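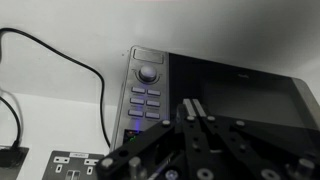
Cedville Tenants' Group Questions Savings Claims in Kovon Rental Plan

CEDVILLE, 23/09/2023 - The Cedville Tenants' Group is asking landlord Tridberg to show its math before it charges renters for a new kitchen appliance package.

Under the plan, each of the 1675 apartments Tridberg manages in the city would get a set of small appliances supplied by Kovon. Renters would pay $12 a month on top of their rent. Tridberg says the package "pays for itself" through lower electric bills.

The group has read the two-page flyer behind that claim and found very little in it. It does not say which older appliances the new ones were compared with, how often anyone was cooking, or what price was used for power. A footnote points to a trial at the Dimaculangan building, where some 32 households took part. The results of that trial have not been shared with the people who live there.

"We have been told before that a fee would save us money," the group said in a statement. "The fee showed up every month. We are still waiting on the savings."

The group also wants to know why renters who already own a working microwave or toaster oven can't opt out, who pays for repairs, and whether the charge ends once the appliances are paid off. The flyer is silent on all of it.

Tridberg has said the fee will start in March. The group is asking that no lease be changed until the full trial numbers are out and renters have had time to read them.

Renters who have received a notice about the fee are asked to keep a copy and bring it to the next open meeting.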